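Indoor clothes drying

Indoor clothes drying is the practice of letting washed garments and household linen lose their moisture under a roof, by means of air and ordinary room warmth, with or without some help from a fan or heater. It is one of the oldest household jobs and still one of the most common, and even in homes that own a tumble dryer there is nearly always a sweater or a good blouse hanging somewhere out of the way. The subject takes in the equipment, the rooms set aside for it, the fabrics themselves and a surprising amount of local custom, which this article tries to cover in a friendly amount of detail.

Background

Before piped water reached most homes, washing was an occasional event, done in large batches and dried outdoors over hedges, grass or long ropes. Drying inside was what people did when the weather turned on them, and the usual place was the kitchen, where the stove was already lit. Racks that could be pulled up to the ceiling on a cord made good use of the warm air that collects there, and plenty of older kitchens still have the hooks to show for it.

As families moved into apartments the yard disappeared and the wash came along with them. Some buildings offered a shared drying loft under the roof, with slatted openings to let the wind through. In the hillside town of Mansilla these lofts ran the full length of the row houses, and each household had its own stretch of line, marked off with a painted peg. Quarrels over the stretch nearest the window were common enough that the parish newsletter printed a little verse on the matter every January.

The damp harbor district of Ekorham went another way. Its apartment blocks were built with a narrow heated closet on every landing, just deep enough for a person to step into sideways with an armful of sheets. The local historian Njål Wallin, whose book on the district's domestic life is still the fullest account, looked at 178 of these closets and found that most had drifted into use as broom cupboards or, in a few happy cases, as a place to ripen apples. He writes fondly of them all the same, and gives a whole chapter to their doors.

How drying works

Water leaves cloth by evaporation. The speed depends on how warm the air is, how much moisture it already holds and how quickly it is replaced by drier air. That last point is the one most often overlooked in a closed room. A shirt in still air wraps itself in a thin layer of dampness and then more or less waits, while the same shirt near an open door or a slow fan gets on with the job.

The fabric matters just as much. Cotton and linen soak water deep into the fiber and are slow to give it back, especially at doubled places such as waistbands, cuffs and pocket corners. Polyester and nylon hold very little and may be ready in a couple of hours. Wool is a case of its own – it can feel dry to the hand while still holding a fair amount of water, and it stretches under its own weight if it is hung up too early.

Racks, rails and hangers

The folding rack, with its many thin bars, remains the standard choice for socks, underwear and dish towels. A standing rail takes up less floor for the same number of shirts, and clothes dried on hangers usually need less ironing, as the weight of the damp cloth pulls out many of the smaller creases. The hanger should be about as wide as the shoulders of the garment. One that is too wide leaves those odd little points at the top of the sleeve that everyone has worn to work at least once. 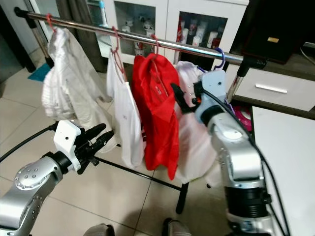
Spacing is a matter of patience as much as anything. It is tempting to push everything together so that the whole load fits, but a gap the width of a hand between one item and the next will often save several hours. Jackets and coats do best with the zipper open and the pockets pulled out, and a hood, if there is one, can be turned inside out partway through. Trousers may be hung from the hem or from the waist, and people tend to hold firm opinions on this, generally the same ones their parents held.

Rails fixed to the wall came into wider use with the small bathrooms of postwar housing. The Salano rail, named for the town where it was first sold, folded flat against the tile and could be let down over the tub, so that drips went straight to the drain. A later model had 8 settings for its angle, of which most owners seem to have used one.

Moisture and the room

A full load of washing lets a good deal of water into the air, and it has to go somewhere. In a cold room it settles on windows and outside walls, where it may feed mold over the course of a winter. The customary advice is to dry in one room with the door shut and a window slightly open, and to keep the rack a little away from the wall. A dehumidifier does the same work in homes where opening a window in winter is more than anyone can face.

The musty smell of badly dried laundry comes from bacteria that grow while the cloth stays damp for too long. Spinning the load a second time before hanging is a simple help, and so is taking it out of the machine promptly.

Sorting and folding

Once the wash is dry it needs a flat surface, and in most homes this is whichever table happens to be free. Large pieces are generally folded first, partly to clear the view and partly because a folded sheet makes a pleasant base for everything that follows. Sleeves pulled inside out during washing are set right at this stage, and anything still cool at the seams goes back for another hour.
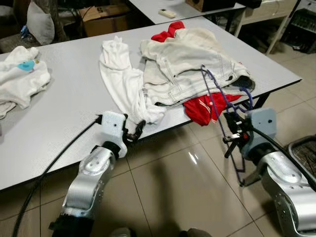
Ways of folding vary from one household to the next and are handed down with very little discussion. The thirds method, in which the sides are brought to the middle and the length is then folded up, suits deep shelves. Rolling is preferred for suitcases and shallow drawers. In Zuserport, a ferry town where many families once took in washing for the ships, shirts were folded around a square of stiff card, and the laundries there were said to send out more than 300 of them on a busy morning. The cards were collected again at the next delivery, and worn ones were passed on to children for drawing.

See also

Clothesline
Drying loft
Ironing
Household ventilation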